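Reheating leftovers without drying them out
Kitchen Talk > Everyday Cooking
Started 2 June 2019

saltmarsh_deb wrote:
I cook a big pot of something on the weekend and eat it through the week. Soups and stews are fine. My problem is rice and chicken. By the third day the rice is hard little pellets and the chicken is like string. I have a 600 watt microwave that came with the apartment, so it isn't strong. I put the plate in, run it on high until it's hot, and eat it. What am I doing wrong?

porchlight wrote:
High is your problem. Half power, twice the time, and a spoonful of water on the rice before it goes in. Put a lid on it or a damp paper towel.

gravel_road wrote:
With a 600 watt oven half power is only 300 watts. She'll be standing there all evening. I'd leave it on high and stop to stir every minute. The center stays cold on those small ones and the edge cooks twice, so stirring matters more than the power setting.

porchlight wrote:
You can't stir a chicken thigh.

gravel_road wrote:
No, but you can slice it first. Slices heat through before they get a chance to dry.

saltmarsh_deb wrote:
I hadn't thought of slicing it. I've been putting the whole piece in straight from the fridge. Should the rice and the chicken go in together or separately?

Karaca wrote:
Separately. Rice wants steam and chicken wants some fat or sauce. I do the rice first, covered, with 2 tablespoons of water for a full bowl, and leave the cover on while the chicken heats. The rice keeps softening while it sits there.

I grew up in a house with no microwave, so my other answer is to use a pan. Low flame, a little butter, the rice broken up with your fingers, a splash of water, lid on. It takes longer but it tastes like it was made that day.

tinroof wrote:
I stopped using the microwave for chicken altogether. Oven at 300 with a bit of broth in the dish and foil over the top. It's worth it if you are feeding more than one person. For one plate I agree it's silly to heat the whole oven.

porchlight wrote:
Nobody has asked how she's storing it. How soon does it go in the fridge, and in what?

saltmarsh_deb wrote:
I let it cool on the stove and then the whole pot goes in. Sometimes that's after we've watched a show, so probably too long.

porchlight wrote:
That's too long for rice. Spread it out on a tray so it cools fast, then into small containers with tight lids. A half-empty pot in the fridge dries out the top layer every day, and you keep opening it.

gravel_road wrote:
Agree on that one. Freeze anything you won't eat by the third day. Frozen rice comes back better than old rice.

Zikska wrote:
The dish makes a difference too. I used deep bowls for years and always had a cold lump in the middle. I switched to something round and shallow and spread the food out toward the rim, with a gap in the center.

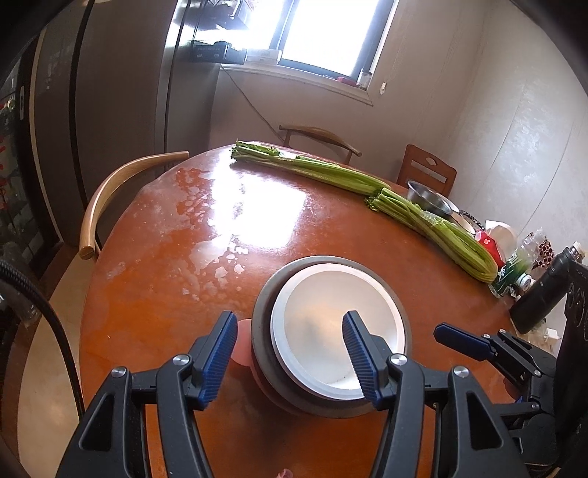 The other thing I'd say is let it stand a minute before you decide it needs more time. I used to put it straight back in and that was when the chicken went tough.

tinroof wrote:
The gap in the center works. My sister does it with pasta.

gravel_road wrote:
I've tried it and didn't see much difference over stirring — but I have a turntable, and maybe hers doesn't.

saltmarsh_deb wrote:
It has one, but it sticks. I took it out and cleaned the track just now and it goes around again, so that may have been part of it.

Tried tonight's rice with the water and a plate over the top. Much better. I sliced the chicken and gave it a spoon of gravy, half power. It was slow, like gravel_road said, but I could chew it.

Karaca wrote:
Good. Try the pan once on a day when you have the time.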